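# Lab visit notes: Nekitz, Wanulham

I went to the open afternoon at Nekitz in Wanulham with one question, the one my sister asks every time I write about robots: can any of them tidy a living room yet? The firm rents 4,000 square feet on the upper floor of a former carpet showroom. Doors opened at 1 p.m., and by the time I had found the stairs there was already a line for coffee.

The visit starts in a hallway with posters about grant money. After that you get a badge and walk through the stations at your own pace. Engineers stand near each one and answer whatever they are asked. They were patient with the kids, who asked better questions than most of the adults.

## Picking things up

The station I stayed at longest was the one for small objects. Nekitz calls this work Millet, after the grain, because the jobs are small and there are a lot of them. A two-armed robot works at a round wooden table with colored blocks on it, light blue and pink. The blocks stand in for what ends up on a coffee table at home: a remote, a pill bottle, a toy.

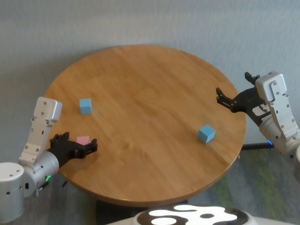

I asked why they use blocks at all when the goal is a living room. The engineer said a block has flat sides and a known size, so when a grasp goes wrong they can tell whether the fault was in the seeing or the reaching. A sock gives them no such information. They do have a sock program, and she described it as "early."

The speed is what visitors notice first. A person clears a table like this in a few seconds without looking up from the phone. The robot takes its time over each block. The engineer said they could run the arms faster, but misses go up, and a miss at high speed can knock a block off the table. They would sooner have it slow while they work on the misses.

She keeps a log of the tidying runs, which she let me read on her laptop. The latest batch had 126 runs in it. Each line has a start time, the layout and a short note. The notes are blunt: "slipped," "grabbed air," "good," "good," "pushed it away." I liked that they were willing to show it.

## What the second arm is for

A man next to me asked why the machine needs 2 arms if one can pick up a block. The answer took a while. For blocks, one arm would mostly do, though each arm has a side it reaches more easily. The second starts to matter with jobs that need holding and doing at once, such as opening a jar, folding a towel or keeping a bag open while something goes in. Those are also most of the jobs people want done at home.

They have tried towels. Folding one in half works often enough to show to guests, and I was told the demonstration would be at 3 — it was closer to 4. The fold came out crooked on the first try and fairly square on the second. 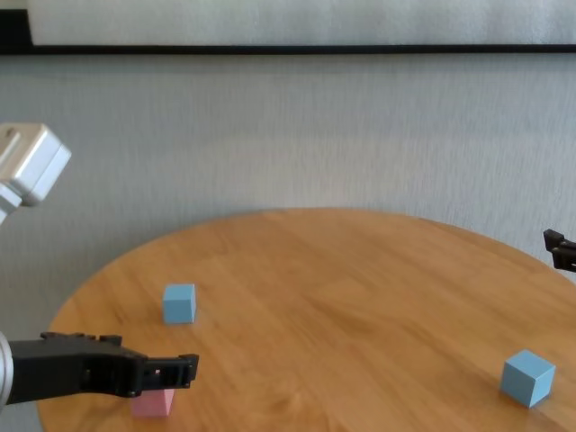 Deciding where to put a hand is harder than closing it. A gripper coming down over a small object can hide that object from a camera at just the wrong moment, so the software has to remember where it was. Objects near the rim of a table are worse, with less room for a mistake. I had not thought about any of this before, and I have been clearing tables all my life.

## The shop-floor side

The other half of the floor belongs to a joint project with Prirska, which packs hardware kits. Here the case for machines looks stronger. The parts arrive in the same trays every day, the light never changes and there is no cat. One packing cell filled bags with wall anchors for the whole time I was in the room and stopped once, when a tray came in backward. A worker turned the tray and pressed a button.

The Prirska supervisor said the cell handles the dull part of one shift and people handle the exceptions. She would not give me a cost. She did say they spent longer redesigning the trays than installing the arm.

## Where that leaves the living room

I asked three of the engineers when I could buy something that would pick up after my family. Two said they didn't know. The third said 5 years for a machine that can clear a table it has seen before, and would not guess at the floor.

Parking is behind the building and free. The stairs are steep, but there is an elevator by the loading dock if you ask at the desk. The next open afternoon is in December, and they plan to have the towel station running all day.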